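Robot Handling, handout 2
Faults in gripping: the Skeltwood drop
Notes: Arwel Prydderch, 2018-02-03

Dillberg logged 3320 picks on the Skeltwood cell and called the grip "verified." Read the log before you believe that. It records that the jaws closed. It doesn't record that anything stayed between them.

Two bottles fell in June. The report blames worn pads. Maybe. The pads were changed after the first drop, and the second came around 800 picks later, so I'd want more than that.

Questions the report skips:
- What was the closing force, and who measured it?
- Did the jaws meet the curved side square on?
- Why did the arm keep moving with nothing in the grip?

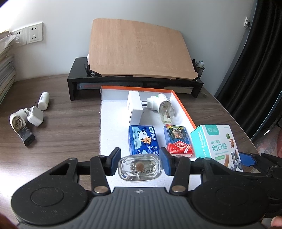

A rounded glass bottle gives flat pads very little to hold. Raising the force is the usual fix, and it trades a drop for a crack. Brallby's note on this is worth reading, sales talk aside.

For next time: write your own stop condition for a lost part.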